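Wellham students take their tidying robot to the Tavden schools challenge

FOR IMMEDIATE RELEASE

The Wellham College robotics club is delighted to announce that its team has won a place in the spring final of the Tavden Schools Robotics Challenge, to be held at Tavden Town Hall in March. It will be the club's first final, and everyone at the college, from the kitchen staff to the governors, has been wishing the students well.

The challenge set for this year's entrants sounds simple enough – clear a workbench. Each team is given a table of everyday workshop things and must program a robot arm to pick them up one by one and put them away in a tray, with no help from human hands once the clock has started. Anybody who has ever shared a shed or a classroom with other people will know how quickly a bench fills up, and the students say they could not have asked for a task closer to home.

The Wellham team has called its entry Flostari, a name chosen after a long and cheerful argument over biscuits, and it has been built up steadily since the autumn in after-school sessions that start at 4 o'clock and very often run on until the lights in the corridor go out. The students have written all of the control software themselves, and they have spent many patient hours guiding the arm through each movement by hand so that it has plenty to learn from. By February they had recorded 800 practice attempts, 400 of them with tools that have a cable attached, as these have proved by far the most troublesome to lift.

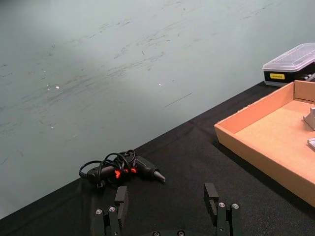
A glue gun on the practice table, with the gripper close by and the cardboard tray to the right.

Cables, the students explain, are a puzzle all of their own. A block stays the same shape wherever you put it, but a power cord falls differently each time, and it may hide the very part of the tool that the gripper would like to take hold of. The team has tried coming in from the side, coming in from above and moving the cord out of the way first, and there are still lively differences of opinion about which is best. The younger members favour the side, and have a chart on the club-room door to back them up.

The club has 30 members this year, its largest number so far, and a good many of them had never written a line of code before they joined. Some have found that they like the programming, others are happier with a screwdriver, and a few have turned out to be very good at keeping the notebook that the judges will want to read. The college would like to thank Menon Engineering, which has supported the club with workshop time and advice, and the families who have put up with so many late teas.

At the final, every team will have 2 runs at the bench, with the better score to count. Visitors are warmly invited to come along, and there will be tables where children can have a go at steering a small arm for themselves. Entry is free and refreshments will be on sale throughout the afternoon.

Members of the press who would like to visit the club during a practice session, or to speak to the students, are asked to contact the Wellham College office in the first instance.

ENDS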